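Kitchen Tips: What We Picked Up at the Elinell Open Day

Elinell opened its test kitchen in October to show a robot arm at stovetop basics. Most of what the staff said about butter and flour works for human cooks too.
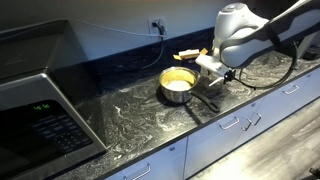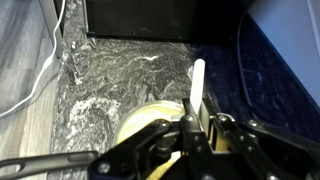 Marble-look counters and flour: wipe up dry first, then damp.

Bikutari wrote in to say that a robot is overkill for a white sauce and that a flat wooden spatula and 2 minutes of steady stirring will do the job.

Other notes from the day:
Melt the butter on low before the flour goes in.
Keep cords behind the pan, away from the burner.
Doors close at 15:00, so go early.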